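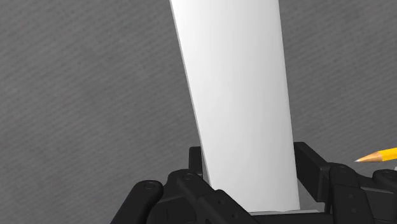

Rendering: a pale slab against a gray textured ground.

Uzma Warraich has specified plaster for interior walls at Flalley for 18 years, and most of the complaints she handles concern drying time. "People ask for a number," she said. "The number depends on the wall, the air and the coat. I give them a meter reading to wait for."

Her current work is the repair of lime plaster in a row of brick houses in Cindley, built without a cavity and later skimmed with gypsum. The gypsum has been taken off up to shoulder height. Warraich is replacing it with a lime and sand mix in 2 base coats and a thin finish.

The base coats are left until a thumbnail marks the surface but a knuckle does not. "Then you scratch it and mist it. If you close the surface up too early with a steel float, the carbon dioxide can't get in, and you have a hard skin over a soft coat."

She keeps the rooms below 200 lux where she can, mainly to stop sun through the south windows from heating one wall faster than the next. Fans are not allowed. Heaters are set low and moved at noon.

Melahat Bayram, who runs the site, objected to the schedule at first. The contract allowed 40 days for walls, paint included. Warraich asked for the paint to be moved to October, and Bayram agreed after a trial panel in the back bedroom cracked along the chimney breast.

"That panel was too thick," Warraich said. "It was my mix, and I let it go on too thick — the hair was also badly spread. We cut it out and did it again."

The second panel has been left unpainted. She checks it at eight each morning, before the doors are opened.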